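Fekmont Lab Pits Two Grippers Against Each Other in a Bedroom That Does Not Exist
31 May 2026

Fekmont's robotics lab has spent the spring finding out which of two robot grippers is better at tidying up, and has managed to do it without buying a single piece of furniture. The trials ran entirely in simulation, where the bedding never needs washing and dropped objects make no noise.

The contenders were the Ganar, a two-finger parallel gripper with soft pads, and the Nillum, a suction cup with what its makers describe as "opinions about fabric." Each was bolted, virtually, to the same arm and run through 200 attempts at picking up small household items and putting them somewhere more sensible. A time limit of 45 seconds applied to each try, which is generous by robot standards and stingy by teenage ones.

The test rooms were put together from the lab's library of household models and given gray walls, so that the cameras would have little to blame for their mistakes.
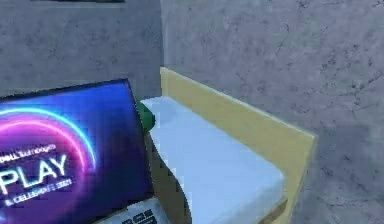
They found other things to blame. Early in the trials the vision software took a liking to bright screens and kept sending the arm toward them, whatever it had been asked to fetch. The team dimmed nothing and retrained the software instead, on the theory that real bedrooms have screens in them too.

Once the arm was looking in the right direction, the results were closer than either camp had hoped. The Ganar did better on soft and rounded things. The Nillum was quicker with boxes, provided they had a flat side showing, and gave up on cushions with something like dignity. Across all 200 attempts the Ganar finished ahead by 17 successful picks.

Supporters of the Nillum have pointed out that simulated suction is a rough approximation of the real kind. Supporters of the Ganar have pointed out that this was known before the contest started.

The controller drew complaints from both sides. Kramer, the open-source package used to run the arm, has a default setting that pauses before every grasp to reconsider its plan. Switching the pause off made the arm faster and also made it hit the headboard. The pause is back on.

Fekmont plans to repeat the comparison in August with physical hardware and a real bed, which the lab will have to assemble itself. The budget request lists one mattress, one frame and 2 spare sets of gripper pads. The trial logs and room files are available from the lab on request.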